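뻑뻑한 미니 서랍장 살리기

손바닥만 한 서랍장일수록 성질이 고약하다. 큰 서랍은 힘으로라도 열리는데, 작은 것은 당기면 몸통째 따라온다. 한 손으로 붙잡고 한 손으로 당기는 생활을 4년쯤 했다면 이제 손볼 때가 됐다.

준비물은 양초 토막, 220번 사포, 마른 천, 깔개용 종이. 필렐 왁스가 좋다는 사람도 있지만 생일 케이크에서 남은 초로도 잘된다.

1. 작업대에 종이를 깐다. 톱밥은 생각보다 멀리 간다.
2. 서랍을 비운다. 정체불명의 나사는 버리지 말 것. 버린 다음 날 필요해진다.
3. 서랍을 빼서 옆판과 바닥 모서리를 본다. 반들반들하게 눌린 자리가 범인이다.
4. 그 자리만 결을 따라 가볍게 사포질한다. 신나서 다 갈면 이번엔 서랍이 덜컹거린다.
5. 가루를 닦고 초를 문지른 뒤 넣었다 뺐다를 되풀이한다.
6. 손잡이 나사를 조인다. 너무 세게 조이면 무른 나무는 그대로 파인다.

마지막으로 빈 서랍을 끝까지 당겨 본다. 겉은 번쩍이는 적갈색이어도 서랍은 칠 없는 밝은 나무인 경우가 많은데, 이 맨나무는 장마철에 불어난다.
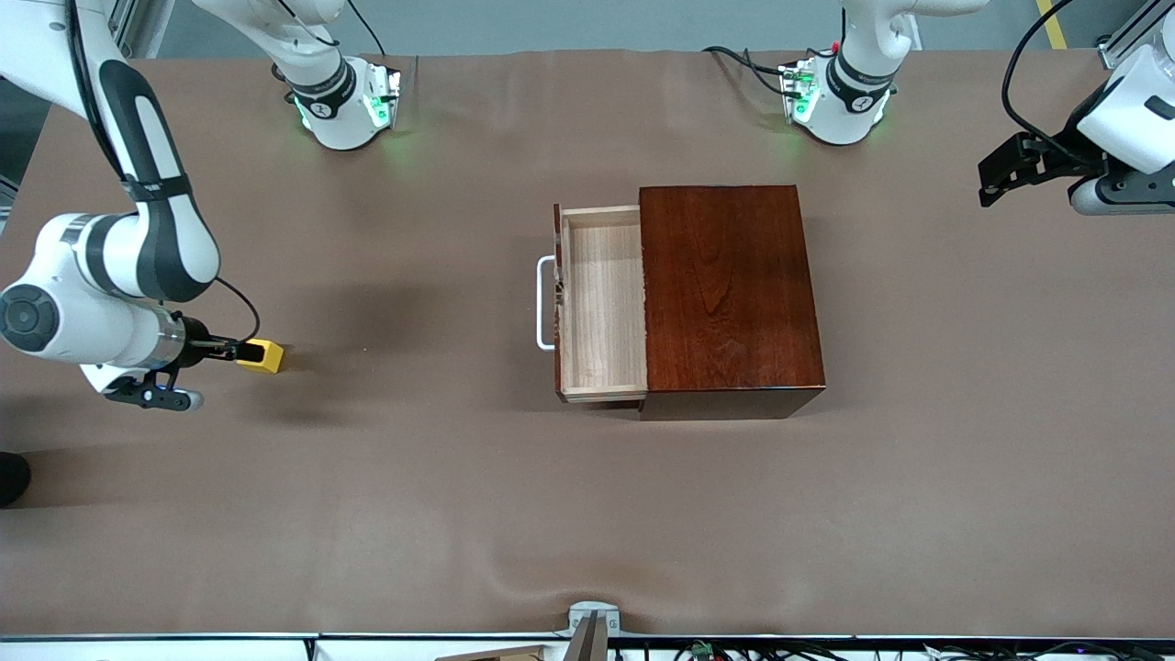 올가 하예크는 댓글에서 초칠보다 마른 비누가 낫다고, 장마 전인 4월에 한 번 발라 두면 여름 내내 조용하다고 했다. 비누 냄새가 밴 양말을 감수할 수 있다면 해 볼 만하다. 나는 아직 초를 쓴다. 케이크 초가 너무 많이 남았다.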